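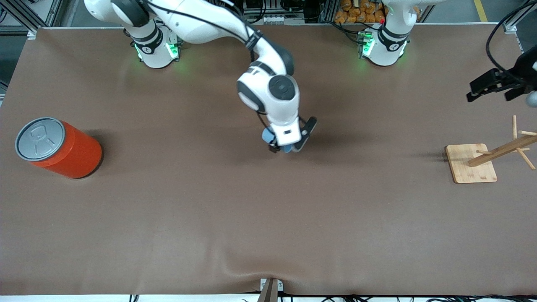 The Wallero Show Society

Maja Krajewska had entered her quince paste in the Wallero Show eleven years running and had come second in ten of them. The other year she'd had shingles.

First went, always, to Leonardo Serra, who lived across the road and had 143 ribbons pinned to a corkboard in his hallway, where you couldn't help seeing them if you came to the door. Maja made a point of talking to him through the flyscreen.

In November the schedule came out with a new rule. Preserves were to be judged blind, in plain jars, by somebody from out of town.

"Good," said Maja.

"Very good," said Leonardo, who had been about to say it first.

The judge drove over from Rajput, two hours on a bad road, and arrived carrying her own spoons. She wore a cardigan the colour of weak tea and spoke to no one. The two of them watched her through the pavilion window, standing among the geraniums, where they had no business being.

"She's gone back to yours," said Leonardo.

"You don't know which one's mine."

"I've lived opposite your kitchen for nineteen years, Maja. I know what it looks like when it wobbles."

The judge cut a small square from a jar, held it to the light, ate it, and wrote something down. Then she wrote something longer. Maja discovered she had hold of Leonardo's sleeve and gave it back to him.

At four o'clock they let everyone in. The blue ribbon was on jar seven. Jar seven belonged to a boy of twelve called Flollel — his parents were musicians — who had got the recipe off the back of a sugar packet and made it in the microwave. The card said "Lovely colour. Honest set."

Maja's card said "Technically faultless." Leonardo's said "As above."

They read each other's twice.

"Technically," said Maja.

"She couldn't even be bothered writing me a new one."

The boy was already eating his with a plastic fork, straight from the jar, and offered them some. It would have been rude to refuse. They stood by the sponge cakes and chewed for quite a while.

"Too sweet," said Leonardo in the car park.

"Far too sweet."

"Gluey."

"What power do you reckon he had it on?"

Leonardo looked over his shoulder. The boy's mother was loading a cello into a hatchback.

"I've got a microwave," he said. "If you wanted to come in."

Maja considered the hallway, and the corkboard.

"Bring it over to mine," she said.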